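Tagged: Household Economics, Week 5 handouts
September 2021
By Rosalind Brannigan

Week 5: Does a tidy kitchen save money?

The claim turns up in every home-management book on the reading list, and I would like you to distrust it. The usual argument is that people who can see their food waste less of it. Maybe. The evidence offered is thin.

Take the Mottram survey. It asked 400 households how tidy they were and how much food they threw out. Both answers were self-reported, on the same form, in December. People who call themselves tidy also like to call themselves thrifty – that is one trait measured twice.
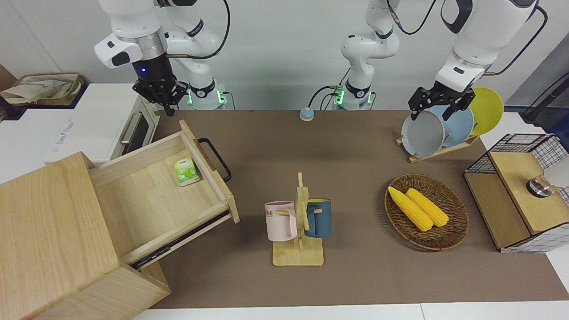
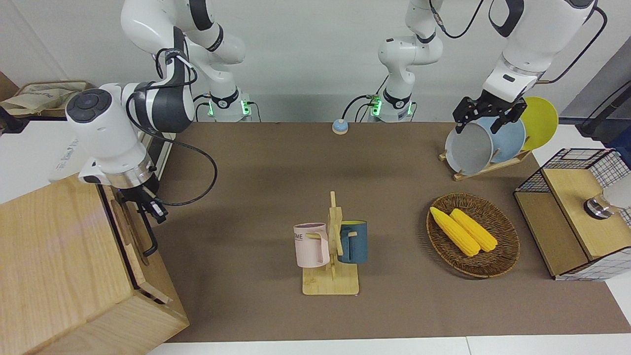
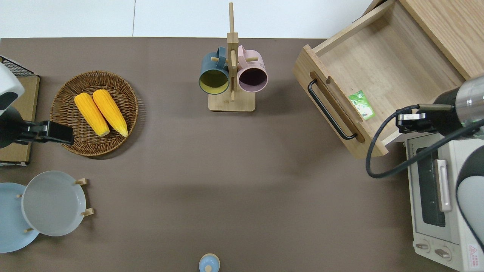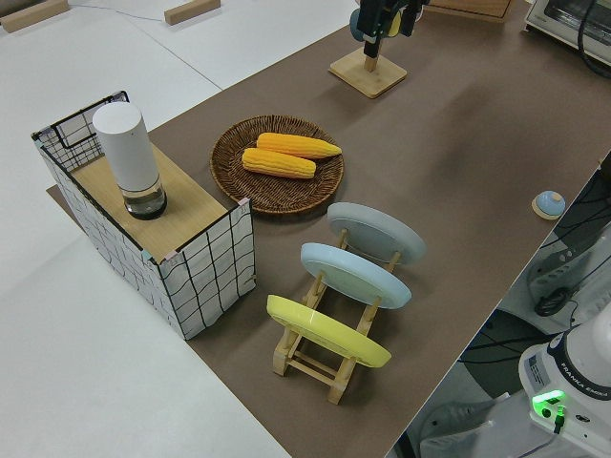 Kitchen storage on a brown work surface. Third picture: two corn cobs in a woven basket.

Lorna Espiritu's diary study is better. Her 300 participants weighed their scraps, and the gap between tidy and untidy homes shrank to almost nothing once household size was taken into account. She still recommends open storage in her last chapter. Ask yourself where that came from.

Note also what gets left out. Racks, baskets and bins cost money, and a saving that ignores the shopping trip is no saving.

For next week: read Agbayani, chapter 5, and write one page on how you would measure waste without asking anyone to judge their own kitchen.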